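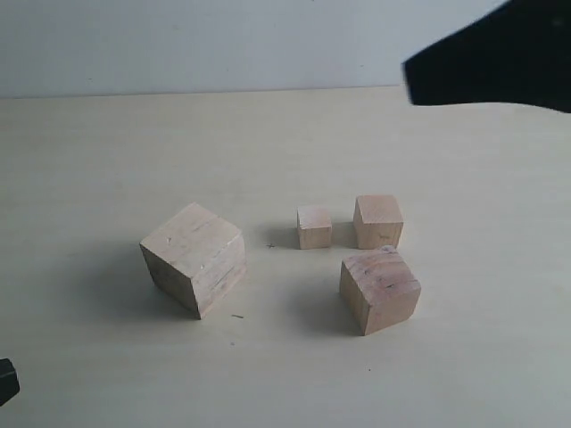

Drumwood Furniture Course, Unit 4: Reading grain on small sections
Handout revised 23/10/2020 – S. Palacios

4.1 Faces and end grain

A block cut from a board has three pairs of faces. Two of the pairs show long grain, which reads as more or less parallel lines. The third pair is end grain, where the growth rings appear as arcs. On pale, unfinished timber the lines can be faint on a strongly lit top face and much plainer on a side face, so turn the piece before deciding.

Mark the end grain first, in soft pencil, with a single diagonal stroke. Old pencil marks and scratches are left alone until the piece has been measured.

4.2 Measuring

Take length along the grain, then width, then thickness. Write them in that order even when the length is the smallest figure. A near-cube written in the wrong order can't be checked later. Worn or rounded edges are not a measuring point; set the calliper at least 3 mm in from the edge.

4.3 Density

Density is mass divided by volume. Worked case, sample 1297:

Sides 50 x 50 x 40 mm
Volume 100 cubic centimetres
Mass 55 g
Density 0.55 g per cubic centimetre, or 550 kg per cubic metre

Small dark specks in the face don't alter the result enough to matter. A loose knot does – reject the sample and note it.

4.4 For the November session

Repeat the calculation for samples 3550 and 3673, both in the Brastdale tray. Work in pairs: Tejada with Pastor, Vidal with Arroyo. Give mass to the nearest gram and density to two decimal places. Sheets go in the folder by the balance.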